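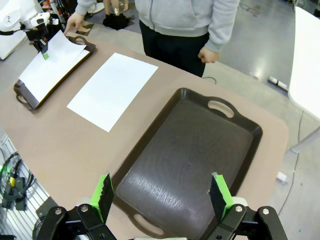
Filed under: Days Out / Open Doors / Trays & Tableware

I had been meaning to get out to the Bretham open day for a long while, and this Sunday the weather was gray enough to make a drive and a day indoors sound like a treat. Parking was at the old Gristwood yard, a pleasant ten-minute walk away, and a kind woman named Zuzana Kuruc met us at the gate with stickers and a map (which I folded the wrong way and never got flat again).

The first stop was all about laying a tray, a subject I hadn't given much thought to since my aunt's boarding house. Brown trays, plain white paper, a table to work on — that was the whole of it, and I stayed far longer than I'd planned. A sheet that goes in crooked bothers you every time you look at it, and one that's too big rides up the sides.

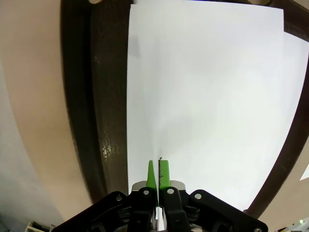
Photo: Zuzana Kuruc / Bretham Open Day

I fell into conversation with Vratislav Kováčik, who spent years buying tableware for the Bartoš canteens and has firm opinions about liners. He likes a heavy paper with no print on it. Thin paper, he told me, slides the moment you set down a saucer, and printed paper makes people fuss over which way is up! He once ordered 528 trays in a single go and then had to find somewhere to put them, and I could happily have listened to that story twice. 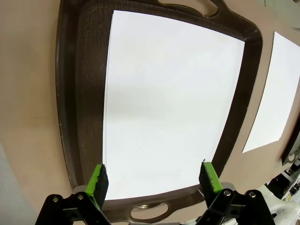

My own interest is breakfast trays, I should confess. I have a small stack at home, bought when the Premus tearoom closed, and I carry one upstairs most mornings with toast and a pot of tea. I've always cut my liners to fit right up to the walls, and they buckle at the corners. At Bretham the paper left a strip of brown tray floor along two of its edges, and I thought it looked very handsome, a bit like the mat around a print. I also like a cut-out handle at each end, much easier on the knuckles than the little raised grips on mine. I've been trimming my sheets smaller ever since I got home, and my husband is being very patient about the scraps.
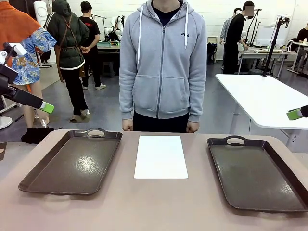 Picture credit: Bretham Open Day, visitor album

We had soup at noon in the upstairs hall, leek and potato with good dark bread, and then looked in on the label printing and the packing benches, where I bought a bundle of 78 plain sheets from the seconds shelf. Vratislav waved to us on the way out, still talking paper weights with a couple from the next town over. If you go, wear warm socks and get there before eleven, when the line for the soup tickets is still short.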